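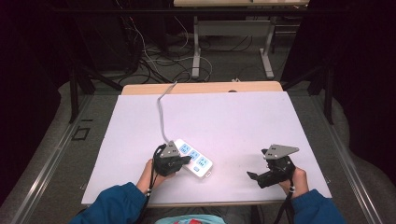
I bought a serger in September, a used Amurex 103, and I have opinions. Opinion one is that a serger is a machine for people who felt a regular sewing machine didn't have enough thread in it. Opinion two is that the electrical side gets no respect. The machine wants an outlet, the serger wants an outlet, so do the iron and the lamp, and that's how you end up shopping for a white power strip with light blue sockets and a gray cord that wanders across the work surface wherever it likes. Mine now gets routed behind the table. Learn from my ankle.

The seller said it was "already threaded." It was, in the sense that a plate of spaghetti is threaded. I pulled one tail to see where it went and the lower looper gave up its whole career.

Rethreading took me most of a Sunday. The manual has a diagram with 10 numbered stops and arrows, and two of the arrows point at each other. I assume they've since married.

People keep asking why not the Jellska, which threads itself with a puff of air. Because the Jellska costs what my car is worth, and my car also makes a puff of air if you wait long enough.

I did try one at Petrauskas, the sewing shop out past the tire place. Pushed the lever, whoosh, threaded. I didn't care for how happy it made me. I bought a seam ripper and left.

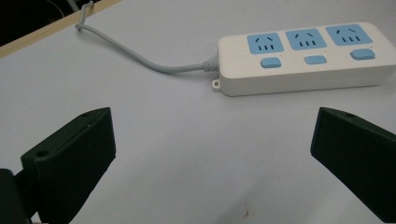

Sockets. You will want more of them.

OK, actual sewing content. The stitch is good! Once it's set up, the 103 eats T-shirt knit like it's been waiting all year. No wavy hems if you turn the differential feed up a bit, and the blade still cuts clean through two layers and a sleeve I didn't mean to put there.

RIP the sleeve. It's a tank top now. I told my sister it was a tank top pattern and she said "on one side?"

Thread: I got a pack of 3 cones from Prultbridge, for a machine that takes four. I knew that. I stood in the aisle knowing it. The fourth cone is now a slightly different cream and I see it every time I look at the inside of my own pajamas.

Tension dials, for anyone holding one of these and crying. Put all of them in the middle. Sew a scrap. Change ONE dial. Sew another scrap. If you change two dials at once you'll be there at dinner, and I speak as someone who ate crackers over a looper.

Also the knife cover pops off if you look at it sternly, and it rolls. Check under the radiator.

Would I buy it again? For 100 dollars, yes. It's loud, it sheds lint like a golden retriever and it makes the inside of a shirt look like a store did it. The Jellska would do the same thing quietly, and I'd be walking to work.

Someone in the replies wants to know if it can replace a regular machine. No. It can't do a buttonhole, it can't do a zipper, and it can't be trusted around sleeves. Keep your old one.

Next project is a fleece hoodie. Two sleeves, if all goes well.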